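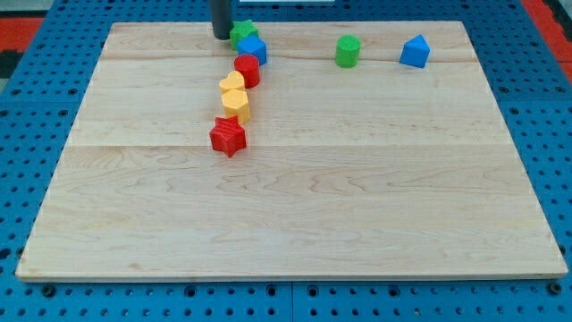

Week 4: Wood moves, and you will not stop it

Handout for the evening section. Read before Friday's lab. If you missed January's session on sawing, borrow somebody's notes, as half of what follows leans on it.

1. Where the water is

A living tree is a bundle of straws full of water. Cut it down and the water leaves in two stages. Free water goes first, out of the hollow middles of the cells, and the wood gets lighter but stays the same size. Bound water, held in the cell walls, goes second, and this is when your tabletop begins to have opinions. The changeover is called the fiber saturation point. It will be on the quiz.

2. Which way it moves

Along the grain: hardly at all. Ignore it.
Across the grain, following the growth rings (tangential): a lot.
Across the grain, out from the center (radial): commonly half as much as tangential, more or less, depending on species.

The gap between the last two is why flat-sawn boards cup. A board 16 inches wide will show you this whether or not you asked. Quartersawn stock behaves better and costs more, like most things.

3. Gluing up a panel

Narrow boards joined edge to edge make a wide one. The panel still swells and shrinks across its full width; glue does not repeal anything. Old argument: should you flip every other board so the rings alternate? The Milex shop manual says always. The Zaditz one says never, and is rude about it. I say put the good faces up and go home on time.

Clamp until you see a thin bead of squeeze-out, then quit turning. Starved joints come from enthusiasm.

4. Things that go wrong

Screwing a top down tight to its base. Use slotted holes or buttons.
Finishing one face only. The bare side trades moisture faster and the panel bows.
Storing stock against the radiator. Last term's panel lost nearly 2 evenings of work this way.

For the lab: bring the Trarnulex moisture meter if you signed one out. There are 31 of you and 4 meters, so share.

Problem set due Fri 3 February, in the tray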